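Home | Fiction | Archive | Submit | About

The Reference Sample

14 comments | 32 shares

Setareh Farahani received the sample in February, in a padded mailer with no letter. The label gave the name of the spring, Drirnero, a volume of 500 milliliters, and an elevation of 321 meters. The seal was intact. She logged it at 7:40 in the morning and put it in the cabinet with the others.

The laboratory tested water for hardness, conductivity, and dissolved solids. It had kept a record for every spring in the district, and Drirnero had been dry for 15 years. She checked this twice. The last entry was in the handwriting of Parviz Bahrami, who had trained her and who had retired to the coast.

She ran the conductivity first. The meter read 235. She rinsed the probe, recalibrated against the standard, and ran it again. The meter read 235.

The last entry in the Bahrami record was also 235.
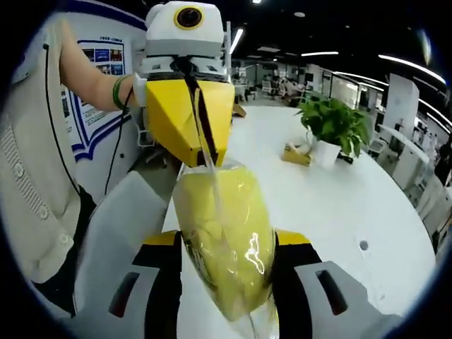 A thin stream, poured from above into a stemmed glass.

A spring does not hold its value. Rain dilutes it, a dry summer concentrates it, and a shift in the rock can move it by a third overnight. Two identical readings so far apart suggested one of three things: a coincidence, a labeling error, or water that had been drawn before the spring failed and stored since. She wrote all three on the worksheet and assigned no probabilities.

Eduardo Teixeira, who countersigned the worksheets, favored the labeling error.

"Call Parviz," he said.

"He doesn't pick up in the mornings."

"Then call him in the afternoon."

She called at 3:10. The line rang for a long time. When Bahrami answered, she read him the label and the two values. He asked what color the seal was. She told him it was green.

"We used green that year," he said. "Only that year. Rashti sent the wrong box."

"Did you keep a duplicate?"

"I kept one. I gave it to Hạnh Doãn when she left. She wanted something from the place."
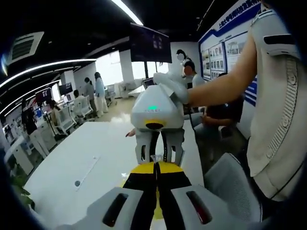
Second Reading

Doãn had moved twice. The second address matched the postmark on the mailer. Setareh wrote to her on laboratory paper, asking for the date of collection, the storage conditions, and the purpose of the submission. She left the usual space for each answer.

The form came back nine days later. Date of collection: see your own book. Storage conditions: kitchen shelf, away from the window. Under purpose of submission Doãn had written that she was clearing the house and wanted to know whether it was still good.

There was no box for that. The method sheet covered potability, and a sample of that age could not be certified under any section of it. Setareh drafted a rejection notice, then read the form again – the handwriting had become smaller toward the bottom of the page.
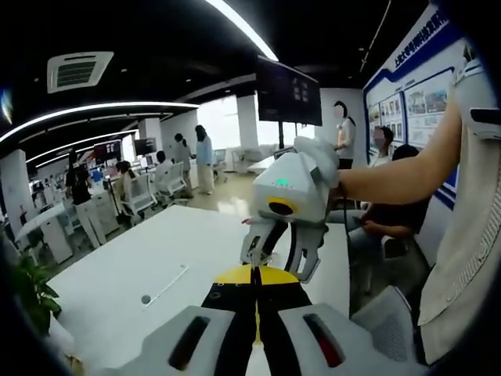
A long white table in an open-plan office.

She entered the result as valid for conductivity only. In the remarks field, which allowed two lines, she typed that the sample was unchanged with respect to the original reading, within the tolerance of the instrument. Teixeira signed it without comment.

The remaining water went back into the bottle. She fitted a new seal, a white one, copied the old label by hand, and booked the return for the four o'clock collection.

Previous story | Next story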